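Home | Guides | Budget sheets | Field robots | Contact

Section 3: Planning your purchase before you order anything

Last updated: March

I wrote this part after our second outdoor vehicle build at Evimside, when I'd finally learned to do the shopping list last. Grab a spreadsheet and go in order.

1. Decide where you'll drive. Pavement, grass, or both? Curbs and slopes push you toward bigger wheels and a stronger base, and that's where most of your money goes (ours went there twice!).

2. Pick the base. We priced the Drisine kit against a used quad bike with a steering actuator bolted on. The kit was $2,048 and the used route came to $1,281 before brackets and cable.

3. Add the safety gear to the same line as the base. Remote stop, spare remote, brake release. I used to keep these on a separate tab, and guess which tab got trimmed.

CAUTION: Don't order a base without a manual brake release. You will need to push it home one day. 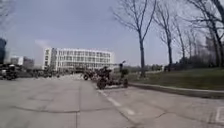

4. Budget for test days. I put down 40 hours of outdoor driving for a first build and we used almost all of it. Include the trailer, fuel, lunch, and at least one person whose only job is holding the stop button.

5. Choose the battery last. The Ziltach controller wants 48 volts, so if you've already bought a lower-voltage pack for the sensors, plan on a converter.

NOTE: Ask Borbély for the lead time in writing. Mine slipped past the weekend we'd booked the road for, and I still had to pay for the trailer.

6. Leave a little unspent. Connectors, fuses, a second charger, tie-down straps... it all adds up faster than you'd think.

Comments (3)

tracknut: Does the $1,281 include the actuator?

Author: Yep, actuator and bike, no brackets.

mudflap_b: Get the spare remote. We dropped ours in a ditch on day one.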